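Sock drawer update, August 21, 2018. I said in April that I would sort out the laundry before the move to Fidonham and I am finally doing it.

Rule one: everything gets rolled. I used to fold socks flat in pairs and they came apart in the drawer within a day. Rolled ones stay together, even when you dig around for the pair underneath.

How I roll: lay one sock on top of the other, heels the same way, start at the toes and go up. Flip the outer cuff over the bundle. Don't pull the cuff too hard or the elastic gives up by winter.

I do the sorting on the bed. The table is covered in boxes and the floor is where socks go to get lost. Dotted sheet is on, the one with the colored circles on part of it. Easy to spot a dark sock on it, less easy to spot a white one.

The old red tray is for the maybes. Most of the coating has flaked off the bottom so it's no good for serving anything now, but it has a rim and it keeps things from rolling onto the floor.
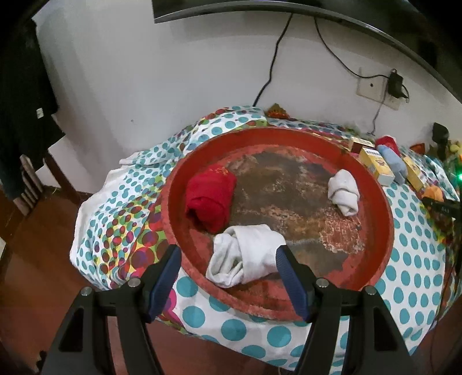 White socks are the ones I go back and forth on. If the sole is gray but the heel is still thick, it gets another wash with a scoop of Cenano and a long soak. If the heel is thin enough to see light through, it goes in the rag bag.

Red ones get washed alone. I have learned this twice.

Arnar Hjaltadóttir asked why I don't just buy new ones. I did look. Furnholm had a pack of 9 pairs that I liked, all the same gray, and I may still get them after the move. But I don't want to pack new socks on top of old socks I haven't looked at.

For packing I'm using shoe boxes - one for wool, one for everyday, one for sports. The wool box is almost full already. No lids on until the last night, otherwise I'll forget what is in there and start opening them all.

The rag bag goes in the car and not in the van. Rags are the first thing I want when we get to the new place, to wipe out the kitchen cupboards.

Still to do: pillowcases, dish towels, and the coat hooks by the door. Will post the towels tomorrow if I get that far.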